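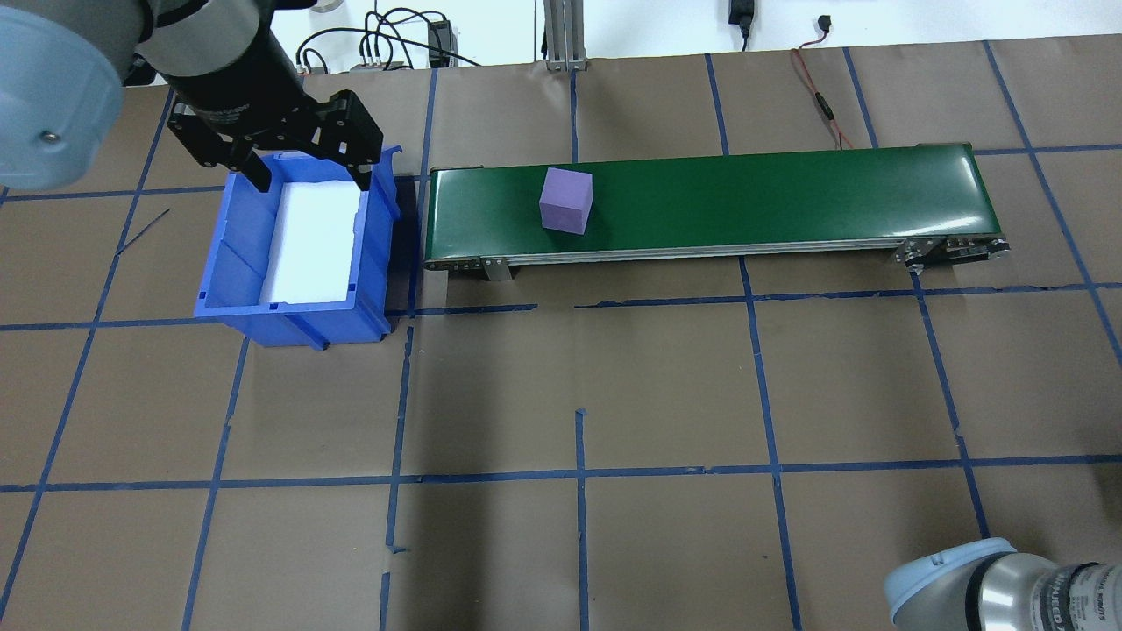 # The sorting table

Vesna Shehu and I have spent most of September getting this corner ready, and we're rather fond of it now! The little lavender cube on the green belt is foam, very light, and the blue bin beside it has a white lining in the bottom.
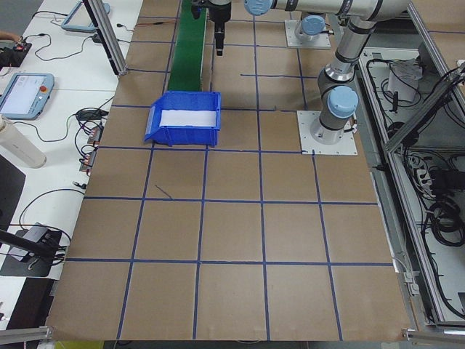 ## Tape, tape and more tape

All those squares were marked out with blue tape (Vasilis Delić cut the strips, bless him, and went through 4 rolls). The bin sits at one end of the narrow belt, sloped lip outwards.

Brown paper covers the table, and we chose it because it's cheap and easy to replace,
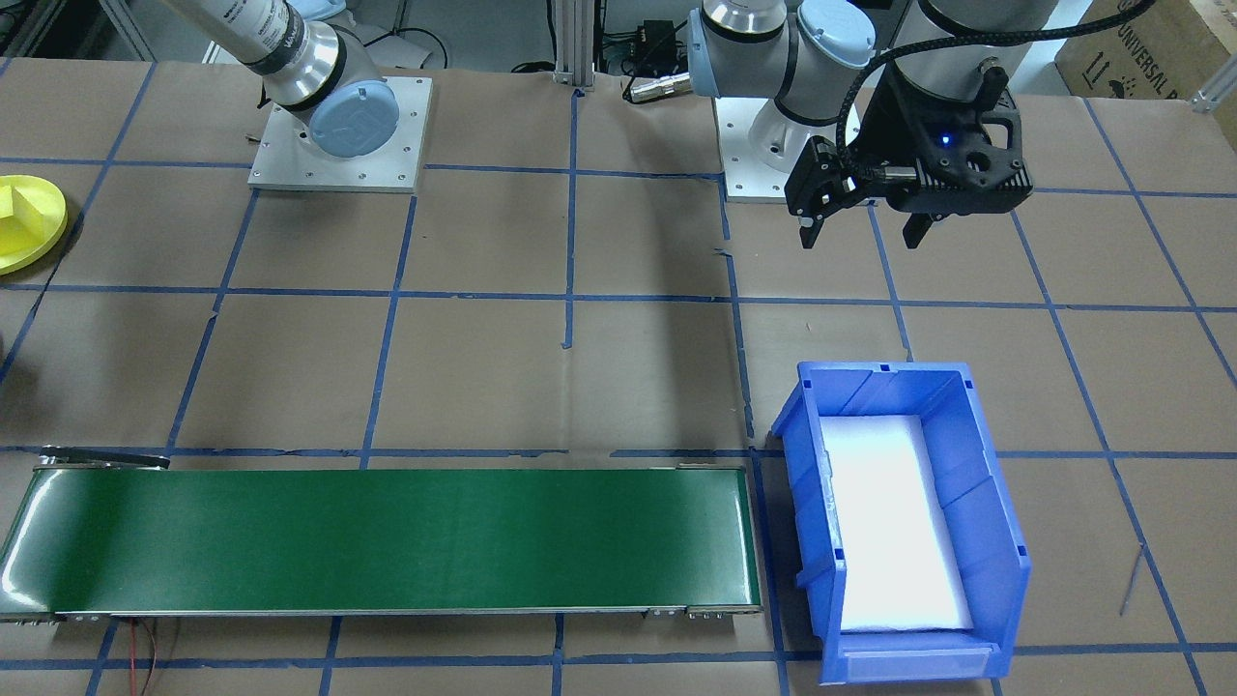 though Vesna would still like something that wrinkles less, and she has samples coming from Enitz.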